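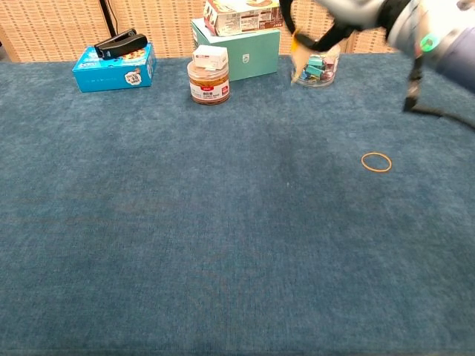 Dumier Tabletop Sorting Arm
Product information for facilities, workshops and supported households

Overview

The Dumier is a single-arm tabletop unit for picking up, moving and putting away small items. It is supplied by Vuvgate to organizations that want to establish which routine chores can be assigned to a machine at present and which should remain with staff. The unit is sold with a gripper, a mounting bracket, a controller and one year of software updates.

Prospective purchasers frequently ask whether the Dumier can tidy a room. It cannot. It can perform a defined set of tabletop tasks within its reach, at a pace slower than that of an adult, and with a rate of error that the purchaser should understand before placing an order. The information on this page is intended to support that decision.

Suitable tasks

The following tasks are supported in the current release.

Returning small stationery to an open container. Binder clips, rubber bands, erasers and similar items may be collected from a table and released into a jar or tray with an opening wider than the closed gripper.

Moving light cartons from one marked position to another. Cartons should be closed and dry, with at least one pair of flat, parallel sides.

Clearing a work surface at the end of a shift. The operator designates a storage row, normally along the far side of the table, and the arm transfers recognized items to that row.

Feeding parts to a bench worker one at a time. This task was added at the request of light assembly customers and requires the optional parts tray.

Tasks not supported

The Dumier should not be used for opening jars, folding fabric, handling knives or open liquids, or lifting any item above the rated load. It does not load dishwashers. It should not be asked to retrieve items from beneath other items; where goods are stacked, the upper item must be moved first as a separate instruction. Clear containers remain difficult under strong overhead lighting, and a trial in the intended location is advised wherever glass or transparent plastic is in regular use.

Thin, flexible items require particular mention. A rubber band lying flat on cloth offers very little for the gripper to close upon, and the fabric may be lifted together with the band. Customers who handle such items in quantity are advised to order the narrow fingertip set.

Results from the Nolwood evaluation

Vuvgate conducted an evaluation at the Nolwood training workshop under the direction of Lungile Shezi, Head of Applied Testing. The arm was given 118 tidying requests on a cloth-covered table using ordinary household and office goods. No item was modified or tagged for the purpose.

Completed without assistance: 75
Completed after one operator correction: 40
Abandoned: the remainder, all involving flat items on fabric

A request was recorded as complete when every named item had been placed in its container or storage position and the arm had returned to rest. Dropped items that the arm recovered by itself were not counted as failures. Purchasers with stricter requirements may ask for the full test record, which lists drops separately.

"The question put to us was whether a machine can clear a desk," Ms. Shezi wrote in her summary. "Our finding is that it can clear a good part of one, provided that a person is nearby and the person has other work to do in the meantime."

Workshop supervisor Wichai Khunthong noted that staff initially spent more time watching the arm than they would have spent tidying. Supervision decreased once the storage row had been fixed and staff had stopped rearranging it during operation.

Installation

The arm may be mounted at the side or rear of a stable table. A tablecloth is permitted if it is secured at the corners. Cables should be routed away from the working area and fastened to the bracket. The working area must be kept clear of hands while the arm is in motion.

First-time setup includes a half-day visit by a Vuvgate technician, during which up to 4 storage positions are registered. Further positions may be added by the customer through the controller menu.

Training and support

Each order includes operator training for two members of staff. Training is arranged through Anathi Chauke, Customer Programs, and is delivered at the customer's premises or at Nolwood. Refresher sessions are held every October.

Replacement fingertips and brackets are stocked by Ngubane, the authorized parts distributor. Gripper repairs must be carried out by Vuvgate; opening the gripper housing voids the warranty.

Trial program

Organizations uncertain of their requirements may apply for a supervised trial before purchase. Applicants are asked to submit a short list of the chores they have in mind, the objects involved and the surface on which the work is done. Photographs of the table in its usual state are preferred to photographs of a table prepared for the application.

Applications are reviewed by Fatima Pretorius. Where the chores listed fall outside the supported tasks, the applicant will be informed and no trial fee will be charged.

Ordering

Quotations are issued on request and remain valid for one calendar month. Please state the voltage, table depth and preferred mounting side. Questions concerning safety documentation should be addressed to Dwayne Oyelaran, Product Compliance, Vuvgate.

Related items: narrow fingertip set, parts tray, rear mounting bracket, cable guide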